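Tovitcombe Rentals Must Now Say What "Walk to the Lake" Means

Anyone listing a vacation rental in Tovitcombe will soon have to put a number on the walk to the water. The town council voted last month to bar the phrase "steps from the lake" from rental listings unless the owner also says how many minutes those steps take.

The rule starts in December and covers every short-term rental inside town limits, from the big houses on Escobar Road to the room over the bait shop. Owners who leave the number off get a warning first and a $50 fine after that. The walk must be timed from the front door to the public beach, at what the ordinance calls "an ordinary pace, without running."

Complaints had been piling up since spring. One family from out of state booked a cottage described as "lakeside in spirit" and found themselves 2 miles inland, next to a car wash. Another listing promised a lake view and delivered it, provided the guest stood on the edge of the bathtub and the neighbor's maple had dropped its leaves.

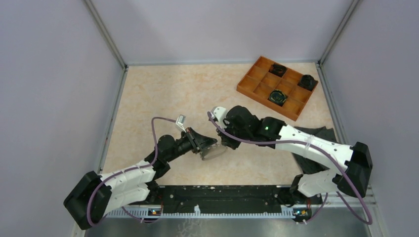 Minoru Sakamoto, who manages rentals for the local agency Vokley, told the council he welcomed the change and then spent nine minutes explaining how it could be softened. He asked whether a shortcut through the Methodist church parking lot could count toward the official time. The council said it could, if the church agreed. The church has not been asked.

Sakamoto also raised the matter of hills. The walk down from Escobar Road is quick and pleasant, he said, while the walk back up with a cooler is "a separate product." The council declined to require a return time, though one member said she would have liked to see it.

Nutix, the booking site used by most owners in town, will add a box for the walking time to its Tovitcombe listings before the rule takes hold. Owners will fill it in themselves. The town has no plans to send anyone out with a stopwatch unless a guest complains, and the guest will have to have done the walk.

Some listings have already been updated. A two-bedroom on the north side that was "moments from the shore" in August is now "a healthy 40-minute stroll," and the nightly rate has gone up to $200.

Copies of the ordinance are at the town clerk's office, which describes itself on its website as centrally located.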